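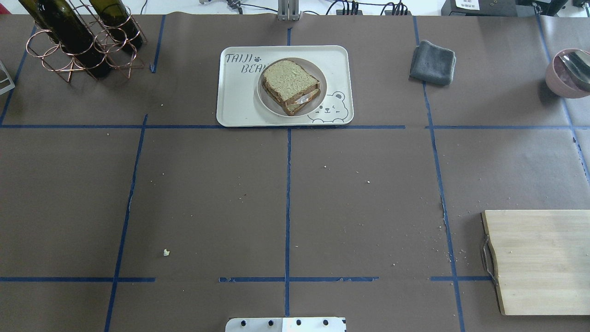 About Undport

Undport develops planning and perception software for two-armed robots that work at ordinary tables. The company was formed by the merger of two engineering groups, Valtovus and Agbayani, and employs 49 people at its offices in Baltier.

Our main product is a task planner. It reads the layout of a work surface as a grid of cells, assigns each object to a cell, and works out an order of moves that both arms can carry out safely. The current release ships with 346 tested routines for kitchen and dining tasks.

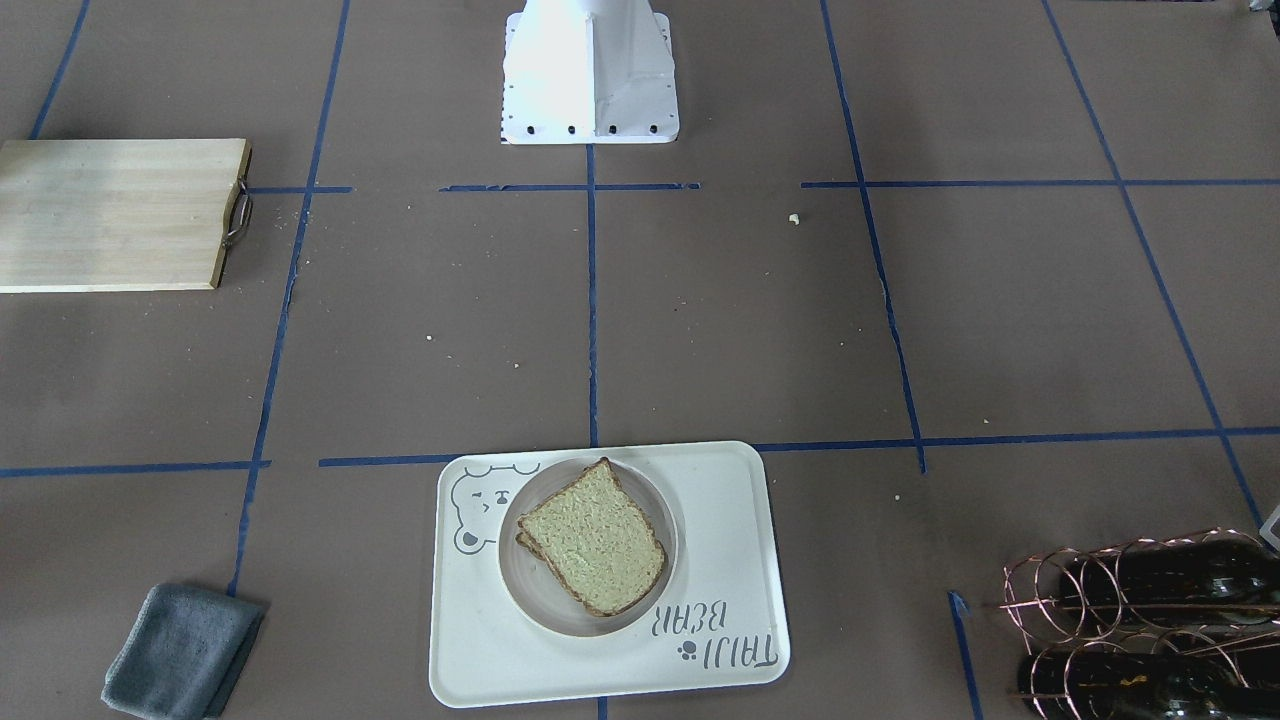

Undport Review, Issue 37

Tape lines on brown paper mark the cells of the table, and the base of the robot stands at one side. A plate of bread on a tray, a folded cloth, a cutting board and a rack of bottles each call for a different grasp, and the planner must account for all of them before the first move is made.

Customers receive the planner together with our calibration tools and a log viewer. Training for new sites is held each October in Baltier. Requests for access to the software should be sent through the contact page and are answered by the Planning Group.

Page last revised September 23, 2022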